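About us

Hi, and welcome! I'm the person behind Toltavholm, a small folding and laundry school that started with me showing a neighbor how to get a fitted sheet into a shape that would go in a closet. One neighbor became a few, a few became a list on my fridge, and in June I finally rented a proper room and ordered a sign. (The sign has our name spelled right. The first one didn't.)

What we teach is plain household stuff. T-shirts, jeans, sheets, towels, the drawer you can't close. I grew up in a house where clean laundry lived on a chair until somebody wore it, so I'm not a naturally tidy person and I'd never pretend to be. I learned all of this as an adult, slowly, with a lot of lumpy sweaters along the way!

Our basic class is called Borkus, and it's all tops. We start with a T-shirt because everybody owns too many and because it shows you the whole idea in one go. Get it flat, find your corners, smooth from the middle out, and only then start folding. Most people want to rush the flat part. I did too, for years, and then wondered why my stacks leaned. 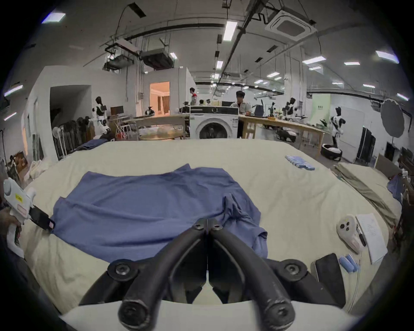
A blue-violet top, likely a T-shirt, on the big table, with one side still to smooth out.

We work on a soft cloth and I'm a bit of a bore on the subject. On a bare tabletop a thin jersey slides all over the place, and you end up chasing it with your elbows. Put a cloth down and the shirt stays where you left it. An old sheet does the job fine at home, so please don't buy anything special for this. A bed works too if it's made up nice and tight, though your back may complain after a while.

Borkus runs four evenings, and there's room for 10 people. You bring your own clothes, straight out of the basket if you like, and you take them home folded. I do ask that they're dry. We had one evening of damp hoodies and the room smelled like a pond.

The second class is Cuervo, for heavier things, and it's my favorite by a mile. Denim has opinions! Jeans want to be folded in half lengthwise first, with the crotch seam tucked in so you get a straight edge, then up from the hem in thirds. Do a few pairs and they'll sit in a pile without sliding off each other. We also go through what to wash with what, how full is too full, and why I turn dark clothes inside out before they go in.

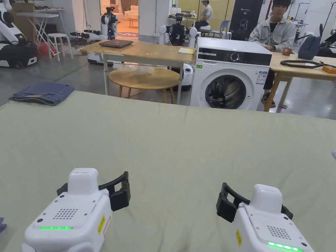

People ask me all the time if they need to iron. Mostly no, in my opinion. If you take things out of the machine promptly, give each one a good shake and fold it while you still remember it exists, you can skip the iron for nearly everything you wear on a normal day. Shirts with collars are another matter and I've made my peace with that.

We also do home visits under the name Celtthorpe, which was the street I lived on when I started. You get me for a morning, we pick one closet or one dresser, and we finish it. I won't make you throw anything out. I've had people apologize to me at the front door about the state of the bedroom, and I always tell them I've got a drawer at home with 97 odd socks in it (I counted them once, on a bad day, and I've kept them all).

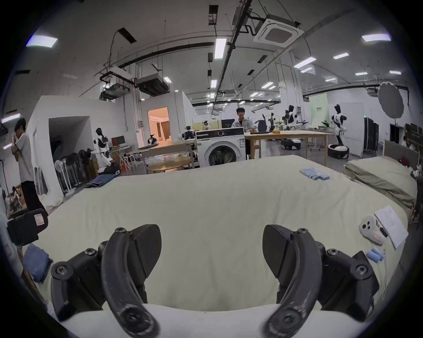 The small stuff gets its own session at the end of both classes. Washcloths, dish towels, pillowcases, anything you can fold to the same width and line up in a row so you see all of it at once. It's the part people text me pictures of afterward, which I love, so keep them coming.

A single session is $20, cash or card, and you can pay when you get here. Teens are welcome with a grown-up, and so are complete beginners, left-handers and anybody who's been sent by their spouse. If you want a place in the next Borkus, use the form on the contact page and tell me which evenings suit you. I answer everything myself, usually late, usually with a load still going.

Page last updated 2025-07-27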